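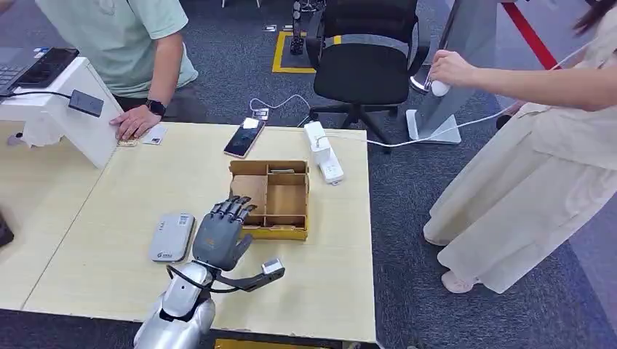
Rosser Building, second floor
Workplace safety walk, checklist with comments
Tuesday, November 5, 2019
Areas: assembly room, packing room, small store, corridor, kitchen corner

Marks used: OK = in order. FIX = must be repaired. WATCH = acceptable today, look again at next walk.

The next walk is in February. Everything marked FIX should be closed before this.

1. Exits and corridors

1.1 Exit doors open from inside without key: OK
All doors were tried by hand. The one to the back stairs is heavy but it opens fully.

1.2 Corridor free for the full width: FIX
Two pallets from the Bendano delivery stand against the wall by the packing room. I was told they are there "only for today". The same was said at the last walk, with other pallets. Please find them a place in the store.

1.3 Exit signs lit: OK
The sign over the back stairs was changed in summer and is now well readable.

1.4 Floor marking visible: WATCH
The yellow line in front of the packing room is almost gone at the turn where the hand truck passes. The rest is good.

2. Fire equipment

2.1 Extinguishers on their hooks, seal not broken, needle in green: FIX
All have seal and pressure. The one in the kitchen corner was on the floor behind the waste bin, because the hook came out from the wall. The hook needs a longer screw and a proper plug.

2.2 Extinguisher tags: WATCH
The tag in the small store shows the year 2015 as year of manufacture. This is still permitted, but the service firm should tell us when it must be exchanged. I have asked Wilum and wait for the answer.

2.3 Fire blanket in kitchen corner: OK

2.4 Alarm button not covered: OK
Last time there was a coat hanging over it. Now the coat hook is moved to the other side of the door.

3. Electrical

3.1 Cords without damage: FIX
The desk lamp at the window side has a cut in the outer cover close to the plug. I took it out of use and put a red tag. Please do not repair it with tape.

3.2 Power strips not connected one into another: FIX
Found under the packing table, the same place as before. One longer strip would solve it. The heater must go directly to the wall outlet.

3.3 Electrical panel reachable: OK
The free space in front is 48 inches, measured from the panel to the shelf.

3.4 Kettle and microwave: OK
The microwave is dirty. It is not a safety point, but I write it anyway.

4. Storage and shelves

4.1 Shelves fixed to wall: WATCH
All are fixed. In the small store the last shelf on the left moves a little when pulled. Tighten the upper bracket.

4.2 Load signs present: FIX
The big rack has its sign, 3000 pounds for the whole rack. The newer rack has none. The paper from Flisunell must be somewhere in the office, please look for it and copy the number to a sign.

4.3 Heavy goods on lower levels: OK
Much better than before. Thank you to the ones who moved the paper rolls.

4.4 Step ladder: OK
Feet have rubber, the lock works. It should not be used as a place for drinking cups.

5. First aid

5.1 Box complete: FIX
Missing: eye wash and small bandages. The list inside the lid asks for 6 pairs of gloves, and there are four. If you take something out, write it on the paper in the box. The paper was empty.

5.2 Emergency numbers on wall: WATCH
They are correct, but the print is very small. I will make a new one with larger letters.

6. Order and hygiene

6.1 Floor dry and clean: OK
One wet place under the sink, only from hand washing. I wiped it.

6.2 Knives and cutters closed when not in use: FIX
Three open cutters were lying in the packing room. There is a holder for them on the wall.

6.3 Light: OK
All tubes work. One in the corridor makes a noise and could be changed together with the next ones.

Remarks on the list: question 3.4 was new this year. If some question is not clear, please write a note at the side of the copy in the kitchen corner, and I will change the wording before February.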